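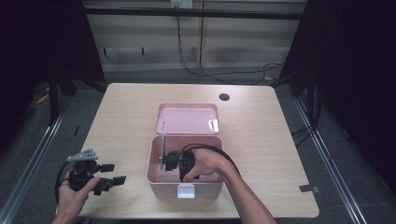 More is more, according to Kyung-tae Yeo, who left a comment under my last post saying I was being a snob about data. Collect enough of it, he wrote, and the bad takes wash out, the way typos do in a big enough pile of text. He also asked when I'd last picked up the grippers myself instead of complaining about people who do.

Fair question. I've spent a good part of the winter with them, as it happens, and I still don't buy it.

The job is easy to state. You hold a gripper in each hand, you do some small household thing on a table, and the recordings go off to train a model that is supposed to do the same thing with robot arms. Lately the small household thing is a pink plastic storage box with a hinged lid. Open it, close it, move something in or out, set it back, go again. Each run through is an episode. Our folder for the box (we call the project Beteo, don't ask me what it stands for) is at 2949 episodes, and everybody who sees that number seems to relax.

I don't, and I've been the one watching them back.

I pulled 57 at random and sat down with a pot of coffee. I threw out 16. A few were plain mistakes, where the person stopped halfway and started over without ending the recording. Most were worse than that because they looked fine. The lid closes, the box ends up where it should, and somewhere in the middle there's a little nudge with the side of the hand that no gripper on an arm is ever going to make. The person cheated and didn't notice. I know the feeling, as two of the 16 were mine.

Now, Kyung-tae would say those wash out. Typos wash out because they're random. Nudges aren't random. We all nudge the box the same way, at the same moment, because hands are lazy in the same places. Feed a model thousands of those and you've taught it the nudge.

Then there's the gear. 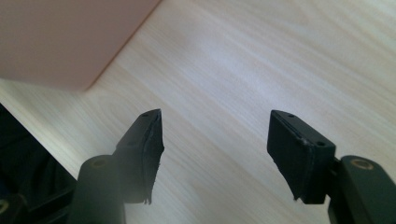
Pads wear. A fresh pad grabs, a frayed one lets things slide a bit, and whoever is holding the gripper squeezes harder to make up for it without giving it any thought. So the October episodes and the ones from this month may be labeled as the same task while the squeezing in them is different. Does the log say which pads were on? It does not. I asked Getsemaní Ledesma, who has logged more hours on this than I have, and got a shrug and "the model will figure it out." Maybe! I'd like to see that sentence with some evidence attached to it for once.

I'm not against any of this. Holding the tool yourself beats driving an arm from across the room with a joystick, which I did for a whole summer and would not wish on anyone. It's quick, you feel what the fingers are doing, and you can teach a new person in an afternoon. My gripe is with the number on the folder. It gets quoted in meetings as if it were a result.

What I've started doing on my own sessions – slowly, and with some grumbling from the others – is writing down when pads get changed, tossing a take as soon as I catch myself cheating, and turning the box to a different angle after every few runs. My count per hour has dropped a lot. Getsemaní says I'm going to wreck the average.

We'll train once on the full folder and once on a cleaned-up slice, as soon as there's a free machine, and I'll post both sets of results here even if mine loses. Kyung-tae, if you want to guess the outcome ahead of time, the comments are open.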